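Août, par Marleny Betancur

Le parquet clair

On appelle parquet clair un sol en lames de bois de teinte blonde, miel ou crème, laissé naturel ou à peine teinté. J'en ai un chez moi depuis des années, j'ai relu toutes les fiches de cette petite encyclopédie avant d'écrire celle-ci, et je m'aperçois que j'ai beaucoup (trop ?) à raconter !

Les essences courantes sont le frêne, le bouleau, l'érable et certains chênes. Le mien est en frêne, posé à l'anglaise, les lames parallèles avec des joints décalés. La teinte varie d'une lame à l'autre, et il y a toujours une planche plus foncée que ses voisines. Chez les poseurs, on parle de choix « rustique » quand on garde les nœuds, et moi je les garde, j'adore ça.

Côté prix, ma pièce m'est revenue à 3 915 euros, dont 900 de pose. Mon amie Precious Lacson a tout fait elle-même en deux week-ends, avec une scie empruntée, et ses plinthes sont plus droites que les miennes.

Un sol clair montre moins la poussière fine qu'un sol foncé, mais les câbles noirs et les emballages de couleur y sautent aux yeux. Chez moi, les boîtes finissent par terre, une rouge, une bleue, et on ne voit plus qu'elles.
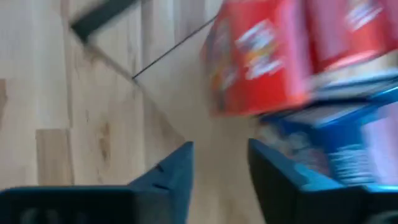 Peut-on laver un parquet clair à grande eau ? Mieux vaut une serpillière très bien essorée, l'eau qui stagne dans les joints fait gonfler et griser le bois.

Pour les rayures légères, je ponce à la main dans le sens du fil, puis je remets un peu d'huile incolore.

À lire aussi
Le parquet en point de Hongrie
Huile, cire ou vernis
Les plinthes
Ranger les boîtes en carton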